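Section 9. Rehearsing a Seat Pickup in the Simulator

Search this manual Enter keyword or part number Go

This section applies to builders who have completed the arm assembly in Section 8 and have installed the Plodeo simulator on the workshop computer. All steps in this section are performed in simulation. The physical arm shall remain switched off until Section 10. 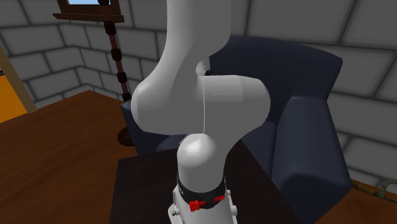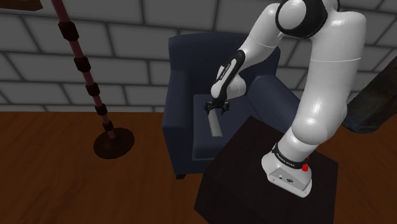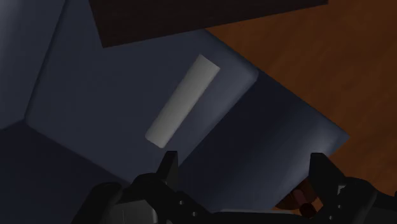 Plodeo views of the arm, the armchair room and the gripper

The Luvix home build is intended for picking up light articles from furniture, and the seat pickup is the first task that a new builder is expected to rehearse. The practice room supplied with Plodeo is loaded as a single file. In the second view, the arm stands on the dark table and reaches over to the armchair, with the gripper above a plain gray cylinder on the seat. The third view looks down past the two fingers at the cylinder lying on the cushion, and this is the view to be used for alignment. The first view is taken close to the arm and is suited to checking the base, where the red clamp crosses the black collar.

9.1 Before You Begin

1. Close all other programs that use the Trernum controller driver.
2. Confirm that the controller is set to SIMULATED. The setting is found on the Connection page.
3. Open the practice room and wait until the status line reads READY.
4. Enter 702 in the Room Code field. This code loads the armchair, the table and the cylinder in their starting positions.

CAUTION: Do not change the controller to LIVE while a simulated motion is in progress. The physical arm will attempt to move to the simulated position at full speed.

9.2 Positioning the Arm

1. Select the base view and check that the model of the base matches the arm you have built. Builders who fitted the Csizmadia replacement base must load the corresponding model from the Parts page.
2. Select the room view. Raise the elbow until the forearm clears the armrests.
3. Move the wrist over the seat. Use the slow setting for all movement within the outline of the chair.
4. Set the approach height to 89 millimeters above the cushion.
5. Save the position under the name SEAT HIGH.

NOTE: The simulator treats the cushion as a firm surface. A real cushion will sink under a light load, and the approach height will need to be measured again in Section 10.

9.3 Aligning the Gripper

1. Select the gripper view.
2. Open the fingers to 44 millimeters.
3. Rotate the wrist until the fingers will close across the width of the cylinder. An attempt to grip it end to end will fail — the article is longer than the fingers can open.
4. Move the gripper until the cylinder is centered between the fingertips, then save the position under the name SEAT ALIGN.
5. Lower the gripper in small steps. Stop when the contact indicator changes from gray to amber.
6. Close the fingers and raise the arm to SEAT HIGH.

If the cylinder slips during the lift, return to SEAT ALIGN and lower the gripper by one further step. If the contact indicator turns red, the fingers have pressed into the cushion. Select Back Off, wait for the indicator to clear, and repeat from step 5.

CAUTION: Contact warnings must not be disabled in order to complete a lift. A position saved with warnings disabled will be rejected by the controller.

9.4 Saving the Rehearsal

1. Complete nine lifts in succession without a red indication.
2. Select Save Rehearsal and enter the name of the arm.
3. Copy the saved file to the controller memory card.
4. In a shared workshop, enter the file name in the equipment log and release the computer for the next user.

Files saved before the August update do not contain finger pressure values and must be recorded again.

Proceed to Section 10, Measuring the Real Seat.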